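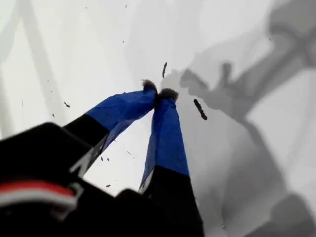 Gripper fingers, blue wrapping on the left one.

November, Saturday. Cisplatin/gemcitabine plates, bladder lines, continued.

Read plate 41 first thing, as it was due at 72 hours and the timer had been set for the morning. Same layout as last week: cisplatin down the rows, gemcitabine across, vehicle in the outer column, edge wells filled with medium and ignored. Seeding was 2000 cells per well. I think that is still too many for the faster line. The untreated wells were close to confluent and the signal had started to flatten, so the top of the curve is probably squashed and the IC50 from this plate will come out a bit high.

The slow line looked much better. Even monolayer in the controls, clear drop from the middle doses on, and the replicates sat close together apart from row F, where I must have left a bubble. Row F is marked in the spreadsheet and left out of the fit. The raw values are still in the first tab.

Cisplatin was made up fresh in saline. The old aliquots at the back of the drawer are in DMSO and should not be used for this at all. I have put tape over the box and written on it. Please don't bin it yet, the Lurach samples from spring were dosed from it and we may need to say which lot it was. 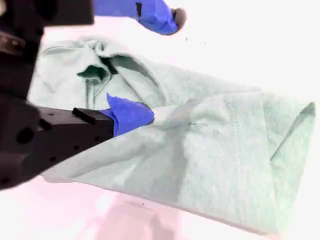
Pale green cloth held in the gripper.

Resistant subline (from Văduva, passage number on the flask is smudged, taken as 3 after thaw). Growing slowly but growing. Kept it in maintenance cisplatin until the split, then drug-free medium overnight before seeding. Nothing to read until midweek.

Question from the Troriveo call was whether we see the same shift when the 2 drugs go on together as when gemcitabine goes first. I can't answer that from what we have. The sequence plates were done before the incubator fault, the combined plates after it, and I don't want to compare across that. Both need repeating on the same day from the same flask. It will use up most of a flask per line, so expand on Monday's feed.

Reader: the Sternon protocol file had been saved over with a shorter shake step. Put back to the old setting. Blank values are in line with last month again.

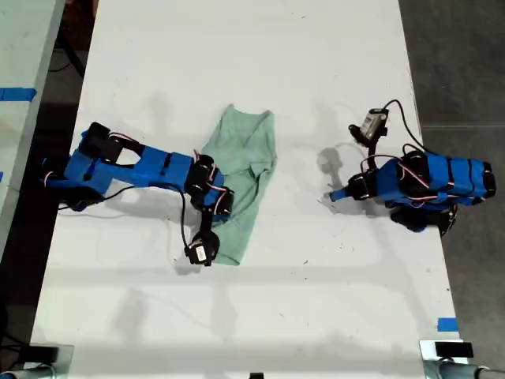 The blue arms and the green T-shirt.

To do
Drop seeding density for the fast line, try half and a quarter alongside the present one
Mycoplasma test on all open flasks, including the resistant one
New lot of serum, check growth before it goes on anything that counts
Order strip tubes
Refit plate 41 with row F in, to see how much it matters

Left the treated medium in the cytotoxic waste bin, lid closed, label filled in. Bin is nearly full. 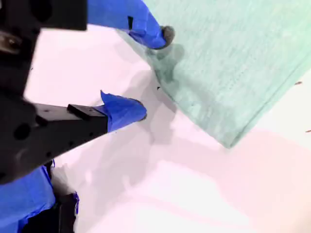
Pencilled underneath later: the refit with row F back in hardly moves the slow line, so leave it out and say so in the notes. For the fast line I would not quote an IC50 from this plate at all. Growth-rate correction needs a time-zero reading and there isn't one, so please set up an extra plate at seeding next time and read it the moment the drug goes on.

Agreed, added to the list. Time-zero plate goes in with the density test.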